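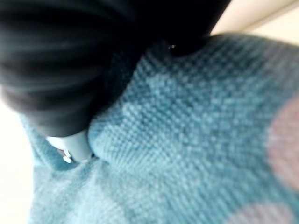

Arus knitted throw, teal: is it worth the money?

I don't trust throws. Most of them are sold on a picture of a couch that costs more than my car, and you get them home and they're either a glorified scarf or they shed until you've got a second throw in the lint filter. So when my sister decided the whole family was chipping in on an Arus for my birthday in January, I said thank you and kept the receipt.

I've had it since then, through the tail end of summer and into the first properly cold nights. I think I've got a fair idea of it now.

The colour

Arus calls it teal and I suppose it is, but be warned that the colour moves around a lot depending on the light. In the folds it goes a deep blue-green. Where the light hits it straight on it can look almost powdery, closer to aqua. There's also a darker mottling through the knit, blotches of it, with no pattern I can work out. The website made it look like one flat colour and I was a bit put out at first. I've come round to it. Mottled hides toast crumbs, and a flat teal that size would have been a lot of teal.

If you're trying to match it to cushions, don't do it off a screen. I ordered two Pundico covers that were meant to be the same shade and they're sitting in the spare room looking green.

The knit

It's a tight one. Small loops packed close together, with a slightly pebbly feel under your hand. This is the part I'll give them credit for. I had one of those chunky-knit jobs before, the kind with loops you could put your foot through (I did, twice), and it was a rag inside a year. With the Arus there isn't much for a watchband or a dog's toenail to get hold of. I've had one pulled loop so far, near a corner, and I worked it back through with a blunt needle while the kettle boiled.

It's thick, too. Fold it and it stands up in a fat rounded ridge where a thinner one would just flop. That's good on your knees and less good when you're trying to put it away. Ours doesn't fit in the ottoman with anything else, so it lives over the arm of the couch, which I suspect is what Arus wants.

Warmth

Fine. I know that's not exciting. The label goes on about "all-season comfort", which is the sort of thing people write when they haven't decided what they've made. In January I had it over me once with the air con on and kicked it off before the ads. In the cold it does the job on the couch, but I wouldn't want it as the only thing on a bed. The knit lets a draught through if you're sitting near a window, thick or not.

Washing

The care tag says cold, gentle, dry flat. Dry flat where? I've got a clothes horse and a balcony the size of a door. I washed it at 30 on the wool cycle anyway and hung it doubled over two rails, and it took the best part of two days. It came out a little longer than it went in, I'd swear to it, though I never measured it beforehand so I can't prove anything. Colour held up. The water ran clear as far as I could tell, and it didn't take my white tea towel down with it.

Some pilling where it rubs against the couch arm. Not terrible. A fabric shaver sorts it in a few minutes, but for this price I'd rather not own a fabric shaver.

Price

My sister let slip it was $100, down from $145 or so they claimed. I've never seen it sold at the higher price and I've looked. Efren Agbayani from work has the Skastesar one, which was $45, and he brought it in so I could have a proper go at it. It's thinner and a bit scratchy, and the edge had started to curl. Would I say the Arus is better? Yes. More than twice as good? No, I wouldn't.

The product page has 1,588 reviews and nearly all of them are five stars, a good few written the day the parcel turned up. I'd ignore those and scroll to the three-star ones, where people have washed the thing.

Would I buy it myself?

At $100, probably not. At $70 I'd think about it over a weekend. It's a solid, tightly made throw in a nicer colour than the photos let on, it's a pain to dry, and it takes up more room than you expect. I did end up throwing out the receipt.

Three and a half out of five.

Posted 14 May 2025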